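About Gisitz Home Textile School

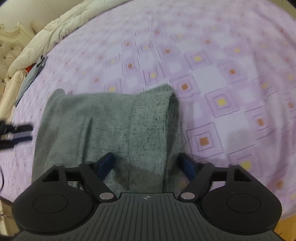 A folded heathered knit in gray-green.

Gisitz Home Textile School offers instruction in sewing, mending, hand knitting and the care of household fabrics. The school is an independent institution governed by a five-member board and is open to adults of all levels of experience.

Our History

The school began as an evening class above the Bako fabric store, where Heather Tawhiri taught garment repair to a small group of neighbors. Enrollment outgrew the room within two years, and the school moved to its present building on Avlow Street. It now has two sewing rooms, a pressing room and a reading library of 1,823 books and printed patterns. Ms. Tawhiri remains on the faculty and teaches the advanced mending course.

Programs

Courses run in three terms, the first of which opens in February. The full certificate requires 200 hours of study, including a final project reviewed by two instructors. Short courses in darning, hemming and laundering wool may be taken separately. In the past school year, 109 students completed the certificate.

Leadership

Somtochukwu Okeke has served as director since the move to Avlow Street. The director is responsible for admissions, faculty appointments and the Nulby Fund, which assists students who are unable to pay full tuition. Applications to the fund are accepted with the enrollment form.

Visitors are welcome by appointment during term. The library is closed to the public in the week before final reviews.

Page last revised December 22, 2018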